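Student project: how do we get a two-armed robot to scoop the same amount every time?

Posted in Clubs & Class Projects, 2020-09-28

Hi everybody, first post, so please be patient with me! I help out with the after-school robotics club at Park, and our students picked "serve a spoonful from a bowl" as their project for the January showcase in Rumberg. We have a two-armed robot with a simple two-finger gripper on each side, and the kids steer it by hand while it records, then train on what they recorded. They have 345 good recordings so far and they are very proud of every one of them (so am I).

Holding the spoon and getting to the bowl are going well.
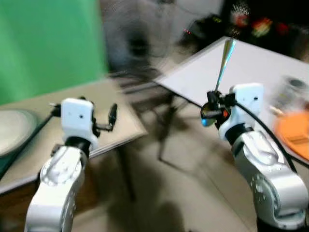
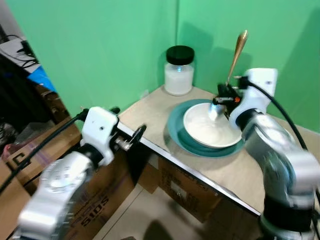
What we can't get right

The amount. One run comes up with a nice spoonful and the next has barely a smear on it. The kids suspect the spoon turns a little in the fingers when it pushes against the bowl – I suspect we are simply inconsistent when we steer. We only have 3 weeks before the students have to freeze their design, so I would love to know where you would spend the time. Is it more recordings, or something about the grip?

Thank you so much for reading all that!
Hollis Oyelaran

Replies

tisard_mentor

Hello Hollis, and welcome! What a lovely project. We did something very close to it two seasons ago with applesauce, and I think you and your students are probably both right. A smooth spoon handle between two flat fingers will pivot, however hard you squeeze. We wrapped the handle with a strip of the rubbery stuff you line kitchen drawers with, and most of the turning went away that same afternoon.

After that, have the students agree on one scoop and write it down. Ours was "in at the far side, pull toward you, level off, lift," and it stayed on the whiteboard all season. We had 1,124 recordings by then from a whole crowd of kids, all scooping their own way, and when we kept only the ones that matched the whiteboard we were left with roughly half and the robot did better. I know it hurts to throw work out, so let them look through the recordings together and decide for themselves. Mine argued about it happily for two meetings.

One more little thing – refill the bowl to the same line at first, then start varying it once the basic scoop is steady.

Claris88

more data. we went up to 1,088 and it just got better

gearsandgrits

Agree with the first reply about the handle. I'd also put the bowl on a kitchen scale before and after each run and have a student write the difference in a notebook. Then you'll know how far off you are, and the judges at our showcase loved seeing the notebook. Check that the bowl itself isn't sliding, too. A damp paper towel under it works fine.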